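Two weeks with hand-held grippers, and I still want my money's worth

Posted in April, filed under grumbling

I have read the same sentence on so many product pages that I could recite it in my sleep: collect robot data without the robot. You hold the gripper, you do the chore, the trackers work out where your hands went, and later an arm copies you. It sounds cheap and quick. I have been using two sets of these things, the Guretora pair and the Prasetti pair, and I'd like to put down what I think before the salespeople call again.

First, the money. The Guretora pair cost us $1178 with the cubes and the cables, and the Prasetti pair was on loan. Neither price included the harness, which you will want by the second hour, or the software license, which Prasetti mentions on page 20 of its manual and no earlier.

The test was cloth. I picked cloth on purpose. Every demo I've watched uses a block or a mug, and a block will forgive nearly anything. A checked cloth on a bare table won't. It slides, it bunches up under the fingertips, and when you pull one side the fold you just made on the other side comes undone. My plan was 300 folds per set, same table, same cloth, with Souad Filali and me trading off when our wrists got tired. 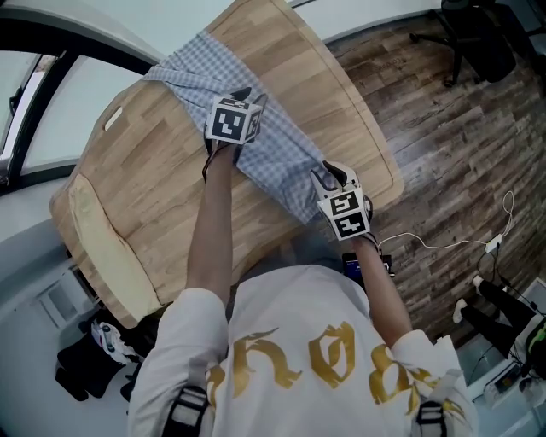 We got tired sooner than planned. A gripper that feels light when you lift it out of the box feels different after an hour of holding it at arm's length, and the marker cube on top puts the weight exactly where I don't want it. Souad has smaller hands than I do and she gave up on the Guretora trigger before lunch. I lasted until 2 and then started making lazy folds, and those went into the data too. I wonder how many lazy folds are in the big public collections. I'd guess plenty.

Tracking next. The brochure for the Prasetti set says the markers can be read "in any normal room." Our room is normal. It has a window. With the sun coming in, tracking dropped out whenever I turned my left hand toward the glass, and the Killix software filled in the gap with a smooth little curve that my hand never made. It gives no warning when it does this. I only caught it by playing the recordings back next to the raw video. The Guretora software at least leaves a hole where it lost you, and I would much rather have a hole.

Fingertips: the Prasetti ones pick up a single layer of cotton more often than the Guretora ones, and I'll give them credit for that. They also pick up two layers when you wanted one, and you can't feel the difference through the handle. With bare fingers you'd know at once.

Then there are the cables. One of ours worked its way out of its socket twice in a single session. I taped it. Helmy, who make the adapter, told me by email that tape is not supported.

So would I buy either set? For blocks and mugs, maybe the Guretora, and I'd haggle. For cloth I'm not convinced that either records what my hands are doing well enough for an arm to learn from it. The arm gets its turn next month, on the folds we kept. I've told Souad I expect a crumpled ball. She has more faith, and we have a lunch riding on it.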